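Palmarès scolaire-sportif : la liste 2021 de la fédération interscolaire d'Otthorpe est publiée

OTTHORPE, le 1er décembre 2021 — La fédération interscolaire d'Otthorpe a rendu publique la liste des élèves distingués au titre du palmarès scolaire-sportif en athlétisme et en cross-country. Elle comprend 329 noms, retenus parmi 2 007 dossiers recevables transmis par les établissements affiliés. La liste complète est affichée dans les secrétariats et consultable sur l'espace licenciés.

Sont éligibles les élèves des deux dernières années du secondaire, titulaires d'une licence en cours de validité et ayant pris le départ d'au moins deux épreuves officielles durant la saison de référence. Les résultats scolaires sont appréciés sur les trois derniers bulletins, pondérés selon le volume horaire des matières. Les résultats sportifs sont convertis en points d'après la table de cotation en vigueur, distincte pour les filles et les garçons. Les deux notes comptent à parts égales dans le classement final.

En cas d'égalité, la meilleure moyenne scolaire l'emporte. Si l'égalité persiste, les candidats sont inscrits au même rang, par ordre alphabétique.

Le lycée de Cirnico place 44 élèves sur la liste, premier total de cette édition. L'établissement engage des équipes complètes en cross et sur toutes les distances de demi-fond. Le lycée de Rantala, deuxième, conserve son rang de la saison précédente. Les établissements ayant présenté moins de cinq dossiers ne figurent pas au classement collectif, mais leurs élèves restent éligibles à titre individuel.

Deux modifications du règlement s'appliquaient pour la première fois. Les temps obtenus en salle sont désormais pris en compte, à condition que la réunion ait été chronométrée électriquement. Les relais donnent lieu à une cotation individuelle, chaque relayeur recevant le quart des points de l'équipe. Les performances du relais mixte demeurent exclues du calcul, faute de table homologuée.

La saisie des résultats a été effectuée sous Drillum, le logiciel de gestion des compétitions utilisé par la fédération. Les établissements qui constateraient une erreur de temps, de catégorie ou d'orthographe peuvent déposer une demande de rectification par l'intermédiaire de leur responsable sportif. La demande doit être accompagnée de la feuille de résultats signée par le juge-arbitre. Les bulletins scolaires ne peuvent plus être remplacés après la clôture des dossiers.

Les diplômes seront remis en mars, à l'issue du championnat interscolaire de cross, sur le site de Rantala. Les lauréats absents pourront retirer le leur auprès de leur établissement. La distinction n'est assortie d'aucune dotation financière et ne modifie pas les critères de sélection en équipe régionale.

Le calendrier des épreuves qualificatives pour la prochaine édition sera communiqué aux établissements avec la convocation au championnat.
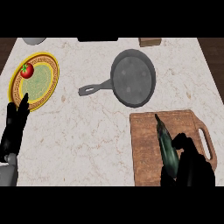 Plan de travail en marbre blanc veiné. Image de synthèse.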